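How to Get Cheap Seats for a Musical Revival Without Getting Fleeced

By Modupe Okeke | July | 13 comments

Every theater blog will tell you there's a secret to cheap tickets. I've tried most of the secrets, and I don't think much of them. What follows worked for me at the Plistau, a 400-seat house that revives old musicals few people remember.

1. Find the real price first. Go to the theater's own site and click all the way to the payment page. Resale sites show up higher in a search and love the words "only a few left." Maybe so. I'd check the seat map before believing it.

2. Call the box office. Ask if there are rush seats, what time they go on sale and whether phone orders carry a fee. Write down the answers. 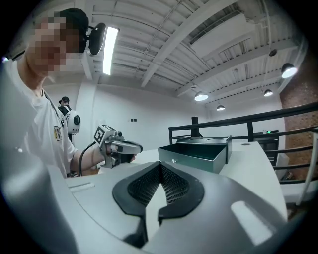 3. Be suspicious of "partial view." At the Plistau that means a pillar you can lean around. At the Urport, where I saw the same show on tour, it meant I heard the second-act tap number and watched a curtain. Ask which side the trouble is on.

4. Skip the membership unless you go a lot. The "friend" level at the Urport gets you early booking, but early booking for a 1,000-seat hall that rarely fills isn't much of a gift.

5. Try a preview. The director Bent Hauksdóttir was still swapping songs around the week I saw her Drutska – one ballad had vanished by opening night, and I liked it better than what replaced it.
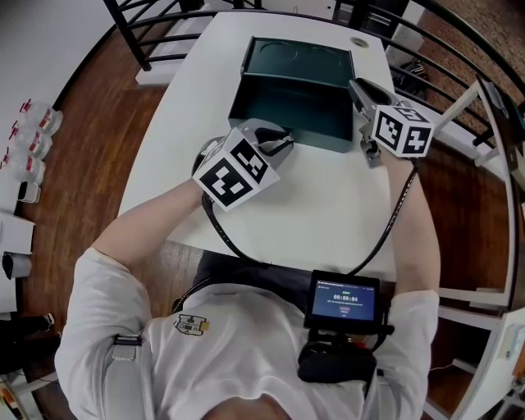

At the table, a grip in each hand.

6. Don't trust discount codes from newsletters. I tested one against the rush price and the rush price won. Codes often leave out the rows you'd want anyway, and the small print is where you'll find that out.

If all this fails, wait for the matinee and ask again at the window.

157 shares | Sign up for our weekly stage newsletter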